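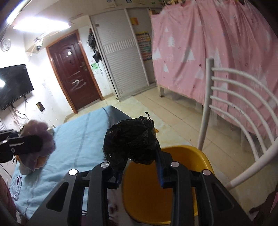
Buy the spare fingers before you buy the second pair of grippers, Oluwatosin Ogbonna told us in March, and if there is money for only one of the two, let it be the fingers. We wrote that down, agreed with it warmly, and then went ahead and ordered things in the opposite order, and a good part of this section is an account of what that cost us and how we would plan the same purchase today.

4. Planning and Paying for a Home Collection Kit

4.1 What we thought we were buying

The Plosano project records ordinary household handling with hand-held grippers, in the homes of people in and near Prildale who were kind enough to let us work among their things. When we drew up the budget we thought of the kit as a pair of grippers with a few extras, and we gave the extras one line at the bottom of the sheet. The pair, bought from Flamis, was entered at 800 dollars. Under it we put a reserve of 1000 dollars, meant to carry the kit through the whole collection period, and we remember feeling rather proud of the size of that reserve, which was larger than the equipment it was supposed to protect.

The kit cost 1927 dollars by the time we closed the books on it. That is more than the grippers and the whole reserve put together, and the difference had to come out of money set aside for travel. None of the single purchases was large. They came in small orders, often with postage that was out of all proportion to the part in the envelope, and it took us far too long to add them up in one place and see what was happening.

We should say that the grippers themselves have been a pleasure to work with, and nothing in this section is meant as a complaint about Flamis. The quoted price was the price we paid. It was our plan that was thin, and it was thin in places that we suspect other small groups will recognize.

4.2 The work decides the budget

Figure 2. Two hand-held grippers in use in a furnished room. The nearer one is closed around a crumpled black plastic bag over a yellow basin, and the other holds a soft plush item.

It helps to look at the handling before looking at a price list. The bag in Figure 2 is gathered into a lump between the fingers, with folds of plastic hanging over the left one so that very little of that finger can be seen. The plush is another kind of job altogether, fluffy and lobed, with no obvious place to take hold of it. A budget drawn up with rigid boxes and cups in mind, as ours was, leaves out most of what a home will ask of the fingers, and the soft goods turned out to be where our money went.

Thin plastic and fabric are hard on finger pads in a way we hadn't allowed for. People squeeze harder when they can't feel whether a thing is held, and they go on squeezing, and then they pull the object out sideways when they want to let go of it. We had guessed that a set of pads would last the full collection period. In practice we came to treat pads as something you use up, like tape or batteries, and we now put them on the consumables line with the cleaning cloths, where they should have been from the start. Any group that expects to handle mostly hard objects may do better than we did and could fairly plan for fewer.

The furniture matters to the budget too, though it took us a while to see why. In the same figure there is a cloth-covered surface on one side, a white metal chair on the other, a bed behind a pink curtain, and a basin in between, and two people's worth of elbow room would be generous. Tools that are carried around in rooms like that will touch things. We had bought no cases, since cases seemed like a luxury for something that lives in a hand, and we ended up buying two of them halfway through, along with a set of replacement linkages from Tóth that a pair of padded cases might have saved us. We can't prove that it would have, of course. We kept no record of which knocks happened in use and which happened in the back of the car, and we wish we had.

4.3 How the orders should have been grouped

After the first few months we sat down with all the receipts spread over a kitchen table and sorted them by the reason for the purchase, paying no attention to the supplier's own categories. This was a slow and friendly afternoon's work, and we would recommend it to anyone, preferably a good deal earlier than we did it. Four groups came out of it.

The first group was wear. Pads, finger bodies, the small screws that go missing when pads are changed. These purchases are steady and can be planned, and they should be ordered together with the grippers, partly to save on postage and partly so that a worn pad never holds up a session in someone's home. We canceled two sessions while waiting for pads to arrive, and although our hosts were gracious about it, they had cleared the time for us and we felt it.

The second group was damage, meaning things that broke at one moment and had to be replaced. It can't be planned part by part, so it belongs in a reserve, and here we think our original reserve was close to the right size. The trouble was that we had been paying for wear out of it all along, and when the linkages had to be replaced there was much less left than we believed.

The third group was carrying and storing, which is to say cases, straps, a label maker, and a shelf. Every item in it was bought late and in some irritation. A group that buys these things at the beginning will choose them better and will probably spend less.

The fourth group we called courtesy, for want of a nicer word. It covers cleaning supplies, floor mats, and replacements for anything of a host's that we might scuff or stain. It was the smallest of the four by a long way — we are glad to report that we broke almost nothing — but it's the one we would be most embarrassed to find missing from someone else's plan. When you handle a family's toys and basins, you should arrive with clean tools and some means of keeping them clean, and that ought to be written into the budget where the person approving it can see it.

4.4 One kit or several

The question we are asked most often by groups starting out is whether to buy one kit and look after it well or to buy several at once and accept that some will be out of service. The arithmetic looks as though it favors several. Flamis offered us a lower price per pair on a larger order, in a quotation dated Sep 26, 2023, and it was tempting. We are glad that we said no, although our reasons at the time were mostly timid ones.

What we know now is that the first kit teaches you what to put in the second. If we had bought several in one order, every one of them would have come without cases and without enough pads, and we would have learned the same lessons at several times the price. Our suggestion is to buy a single kit, fully supplied with spares, and to run it in a few homes that differ from each other as much as can be managed. Then sort the receipts as described above and order the rest. The discount lost by splitting the order is real, and we would enter it in the budget openly as a planning cost so that it doesn't look like an oversight to whoever reads the accounts later.

There is one exception we would make. A group whose homes are far apart, so that a worn part can't be fetched the same day, should carry a complete second pair from the beginning. Our own homes were close enough to each other that somebody could always drive back for a screwdriver, and we leaned on this more than we should have.

4.5 The revised sheet

The sheet we use now has the grippers on one line, wear on the next, then damage, carrying, and courtesy, each with its own amount and its own running total, updated on the day an order is placed. Postage is charged to the line that caused it. When a line reaches half of its amount, whoever is placing orders that month tells the rest of us, and we talk about it over lunch. Money may be moved between lines, and has been, but only after that conversation. The spare fingers for the next kit were ordered first, and they are already on the shelf.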